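Monday, October 14, 2019

Thanksgiving Monday and I still went in, for the time and a half mostly, but also because Tarek said the new arm would be running and I wanted a look at it without the whole shift breathing down my neck. Dead quiet in the building. Even the coffee machine was off (had to find the switch behind it, took me ages).

So they've set the sorting cell up where bench 2 used to be. My old bench! Yabsira and I stood there for two Decembers in a row doing the toy orders, picking shapes out of the bins and bagging them until our fingers went numb, and now there's a blue table full of holes and a robot on it. It's only on practice blocks for now. Tarek tips them out on a board, it has a go at them, he types something, he tips them out again. I must have watched for most of an hour with my sandwich. 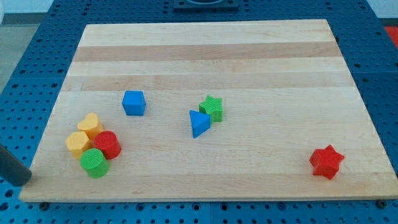 It's slower than me, I'll say that much. Normand says a good sorter does 700 pieces an hour and Larkent is promising the same from the arm by December, and I said we'll see, and he gave me that look over his glasses. He isn't a bad manager. He told us in the meeting that no jobs are going, just moving around, and I believe he means it, but Evanthia was at the Rosser plant when they brought theirs in and she says they heard the same speech. They kept everyone for a year and then stopped replacing people who left. Not the same as getting sacked, but you notice it in the lunchroom.

What I'm being offered is cell operator. Two weeks of training, 70 cents more an hour, and I'd be sitting down for half of it, which my knees voted for straight away. I'd clear the jams, load the bins and check the bags at the end. Tarek says I'd be good at it because I already know which shapes like to hide under each other. The bit I don't like is being over there by myself. Yabsira's going to packing on the far side, and who am I supposed to complain to all day, the arm?

Have to tell Normand by Friday. Leaning yes, I think. Turkey at Mum's now, and I'm late, and I said I'd bring the buns.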